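Hand-held gripper kit for recording pick-up demos at home: worth buying or stick with renting?

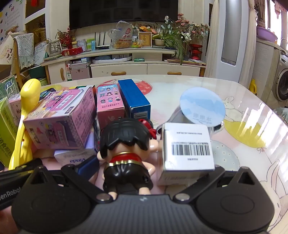 Asked by tabletop_tinker, 26th January

So I've had a Ferkier hand-held gripper on a rental plan for a while now and I have to decide whether to buy the thing, and I'm going back and forth so much that I figured I'd ask people who have lived with one. I do pick-and-place recordings in my living room, on the coffee table, with whatever small stuff is in the house: blind boxes, a figurine, tissue packs, toy boxes. You squeeze, the jaws close, you carry the thing somewhere, you let go, and the software turns it into a demo the arm can learn from. I really enjoy it, which surprised me!

What I like: it's easy on the wrist for the first while, the jaws are wide enough for a tissue pack lying flat, and the pads don't mark cardboard. What I don't like: small figures with a big round head. I can get the jaws on either side of the head just fine, but then I can't see what the pads are doing lower down, and half the time I end up pushing the thing across the glass before I've got hold of it. Also my table has a glass top and there's a window on the right, and the tracking gets jumpy when the sun hits it. (Could be my imagination. The app says "tracking degraded" but it says that when I sneeze.)

The purchase kit comes with 2 sets of pads, a wrist strap and a year of the Grelasia upload service. The rental gets you the gripper and the service and that's it. If I buy, I'd be in it for a long time, so I want to know:

Is the glare thing fixable, or is it the kit?
Do the softer pads help with rounded plastic?
Has anyone gotten their money's worth out of the Grelasia subscription after the included year?

I've seen the Trestik kit mentioned as an alternative but I've never had my hands on one. Thanks in advance, and sorry for the wall of text.

Posted by mossandsolder

I bought mine in August and I've put 3000 recordings through it, so I can help with some of this.

Glare: fixable. It's the glass. The tracker looks for fixed points in the room and a shiny tabletop gives it points that slide around when you move, and it gets confused. Pull the curtain, or record when the sun is on the other side of the house. If your tabletop has a printed design under the glass, leave it showing if you can, since the tracker likes having something busy to look at. I tried a plain white sheet over mine and it was worse than the glare! A matte placemat with a pattern on it was the winner in my house. Leave the stuff in the background alone too. Plants, shelves, a poster, all good. Every time my partner tidied up between sessions I had to redo the room scan, so now the shelf stays as it is until I'm done.

Soft pads: yes, with a catch. They hold rounded plastic much better, and I stopped shoving little figures around once I switched. But they pick up dust like crazy and then they're slicker than the hard ones. Wipe them with a damp cloth every 30 grabs and let them dry. I skipped that for a week and half of what I uploaded got bounced.

For the big-head problem, come in lower and from the back, with your elbow down near table height, and close slowly until both pads touch before you lift. Don't go for the head. If the body is too narrow to grab well, that item just isn't a good one for this gripper and I'd swap in a small box. Boxes with a barcode label are great to practice on, you can line the jaws up with the label and do it the same way each time.

Check the screws on the jaw linkages now and then. One of mine worked loose and the jaws closed crooked, and I blamed the software for days.

Grelasia: I kept it. The upload checker catches bad takes before they count against you, and the yearly price was fine for how much I use it. If you only record on and off, I'd let it lapse and use the free export, which is slower and has no checker but it does work.

Posted by quietcrank

rent. they'll bring out a new one the minute you buy

Posted by halfduplex

I've had both the Ferkier and the Trestik on my table, so a quick comparison. The Trestik is lighter and the trigger is nicer, but the jaws open less and I could not get it around a bigger toy box at all, even by the corner. For small stuff it's the better tool. For a mixed pile like you're describing I'd stay with what you've got.

One thing to ask before you pay: whether your rental months count toward the price. I got mine through Van Wyk, the reseller, and they took 2 months off when I asked, but it wasn't written anywhere on the order page and the first person I chatted with said no. Ask again if they say no. Also ask if the strap is the new one. The old strap twisted on me and ended up in the way of my fingers, and the replacement was an extra charge.

I disagree a little on the placemat, by the way. Mine crept around every time I dragged something, and a moving mat is worse for tracking than any glare. If you use one, tape the corners down.

Reply from tabletop_tinker

Thank you both, this is so helpful! Curtain and taped placemat are going on tonight, and I'll try coming in low on the figurine before I give up on it. I've written to the reseller about the rental months. Still can't decide about the subscription, so if anybody has used the free export for a big batch, I'd love to hear how slow is slow.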